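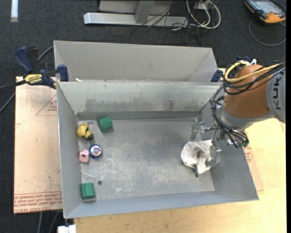 Small Things, Big Bin: A Sorting Gallery

Posted July 24, 2025, under Objects, Rooms, Long Afternoons

I have a weakness for small things that have lost their box. Single blocks, game pieces, plastic creatures with one job that I can't work out, cloths that used to be part of a set of cloths. If you've been reading this page for a while you know this already, and if you're new, hi! I'm Melina Athanasiadis, I live in Isthorpe, and I spend far too much of my free time tipping odds and ends into a metal bin and looking at them before deciding where they go.

The bin is big, gray and open at the top, and it's the best sorting surface I have ever used. I've tried tabletops (things roll off), I've tried trays (too small, and I always end up with a second tray, and then the second tray needs its own tray), and for one whole winter I tried a bedsheet on the floor, which was hard on the knees and harder on the sheet. The bin has walls. Things stay in it. I wish I had something cleverer to say about it, but there you go.

I've kept the words short this time (well, short for me). One little group of things, a line or two on each, and some notes at the end for the people who wrote in after the last gallery.

The floor of the bin

Scuffed, scratched, worn pale in patches toward the middle and the bottom. I love it. A new metal floor shows every fingerprint and looks like a kitchen nobody cooks in, and an old one just looks busy. Manuela Villa keeps telling me I could buff it out with a pad and some patience. I could! I'm not going to.

The holes in the floor

Two little dark round ones. Anything smaller than a pea makes me nervous near them, so beads get their own dish and never come into the bin. I learned that with a bag of seed beads from the Mimuder sale, and I was finding them in my shoes in October.

The walls

The far one has a paler band along the top and dark gray smears lower down. I've wiped at marks like those with dish soap, with vinegar, and with the sort of gritty paste my grandmother swore by, and I've made my peace with them. The right-hand side slopes outward, which makes it much easier to get your arm in and out.

Green block, far corner

Faceted, so it has lots of flat little faces and never sits quite how you expect. This one is tilted, with a soft shadow next to it. I think faceted blocks are a terrible idea for building and a wonderful idea for holding in your hand while you're on the phone.

Green block, near corner

The same sort of green and much the same size, up against the left wall. Are they from the same set? I'd say so, and Brunello Marino would say I can't possibly know. He collects old block sets properly, with labels and a ledger, and he has never forgiven me for the time I put a bunch of Lultow pieces in with a bag of strays because the colors looked nice together. (They did look nice together.)

The yellow one

Lumpy! Rounded! With a black round tip poking out at one end! I've changed my mind about it more than once and I'm not going to embarrass myself by writing down any of my guesses. If you stare at it long enough it starts to look cheerful, and that's good enough for me. It lives close to the wall with its black tip toward the lower right, and I find my eye goes straight to it every single time.

The pink block

Small, pink, with a dark hole in its face. I have a real soft spot for a block with a hole. You can't help wanting to know what goes in it. A peg? A string? Another block's nose? My niece Rebecca Melis, who is 14 and finds most of my hobbies tiring, once spent a whole rainy afternoon trying every stick and dowel in my house in a block like this, and then asked if we could do it again the next day.

The round dark blue one

Practically touching the pink block, and the fanciest of the lot: it has a light circular face with a tiny picture on it, lots of colors, some reddish and some bluish. I can't make out what the picture is meant to be, and I've decided I prefer it that way. Little printed pictures are always the first thing to go on old toys (thumbs are brutal), so I get excited when there's still some color left on one.

The striped cloth

White with thin gray-beige stripes, bunched up into a loose ring, with a pointed end trailing off toward the bottom. It has the right side of the floor all to itself, and it's the only soft thing in there. I'm fond of a striped cloth in general. Stripes tell you right away which way the fabric is folded, so when you're smoothing one out you can follow the lines with your fingers and you're done in no time. Plain white ones just lie there and let you guess.

The gap in the middle

I get asked about this more than anything else. I like a stretch of bare floor between the hard things and the soft things! Blocks pushed up against fabric get buried, and then you shake out the cloth and something goes flying across the room. I have a dent in a baseboard that will back me up on this.

How I sort, for those who asked

A few of you wanted to know what I do once everything has been tipped out, so I wrote down my usual way of doing it. It isn't a system. Brunello has a system.

Soft things come out first. Cloths, ribbons, socks (there is always a sock). I shake them over the bin and not over the rug.

Then pairs. Same color, same shape, same size, into one small bag, even when I'm not sure they started life together. If I turn out to be wrong, they've had company.

Then anything with a picture on it. Those get a soft brush and no water. I ruined a lovely little printed disc once by running it under the faucet, and I still think of it when I do the dishes.

Whatever is left goes in the jar marked LATER. The jar is currently three jars.

The whole thing takes me over 5 cups of tea if I'm doing it right and two if I'm in a hurry.

What I'm looking for

More faceted blocks, any color, but green especially. I'd love a blue one.

Striped cloths of kitchen size, faded is fine, holes are fine.

Small blocks with holes in them, and if you have the pegs that go with them, please tell me what they look like! Even a drawing would make my week.

I am not looking for jigsaw pieces. I said this last time and six people sent me jigsaw pieces. They were very nice jigsaw pieces and I have put them in LATER.

Letters from last time

Grímur Snorradóttir wrote to say that the wooden ring in my last gallery was most likely a curtain ring and not, as I had confidently announced, part of a stacking toy. I went and held it up against my own curtain rod, and yes. Thank you, Grímur. It's now on the curtain rod.

Manuela asked why I never wash the cloths before I look at them. Partly laziness, but partly that a crumpled cloth is much more interesting to look at than an ironed one. All those folds and shadows! You get rings and peaks and little caves, and the minute it has been through the wash and over the line it's a rectangle again.

Somebody who signed only with an initial wanted to know if I ever throw things away. I do. I threw out a cracked lid in the spring and felt bad until lunchtime.

And Rebecca (who claims she doesn't read this) would like it known that she was the one who first spotted that pink and dark blue look good next to each other. She was, and I've been putting them side by side on the kitchen windowsill ever since.

Coming up

I've been promised a look through the shelves in the back of Orlandini, the little hardware place two streets over from me, where they have drawers and drawers of knobs that don't match anything. I'm bringing a notebook, a sandwich and a firm limit on how many I'm allowed to take home. The limit is five. Brunello is coming along to see that I stick to it, and then I'm going along with him to the next Mimuder sale so he has somebody to carry the boxes.

If you've got a name for that yellow thing, the comments are open until the end of the month. Please be kind to each other in there; the argument over the curtain ring got pretty heated.

Filed with: blocks, stripes, metal, things with holes in them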